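## Stikance FAQ

**What did you find?**
Savita Bansal and I wanted to know if a policy gets better at starting a grasp when it also sees views with nothing in the gripper. We trained 2 versions on 900 clips each, one with those views and one without. The first closed its fingers too early far less often (yay!). I'd still like to see it on more tables.

**What counts as an "open" view?**
The fingers are apart with nothing between them. Other stuff can be in view, and shadows are fine too.

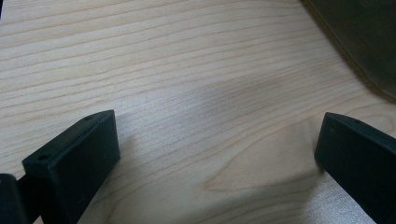

We label these by hand, and it's slow going. Omprakash Chaudhary checks a share of my labels, and when we disagree the clip goes back in the pile until we've both looked again.

**Do you crop or clean up the views?**
Nope! Wood grain, dim patches, whatever is there stays in. I tried cropping in August and the policy got worse at judging distance, so I went back to full views.

**Can I get the labels?**
Yes, ask me for the Pastuditz set. Version 4 has a mix-up in the open/closed column, so please use version 5.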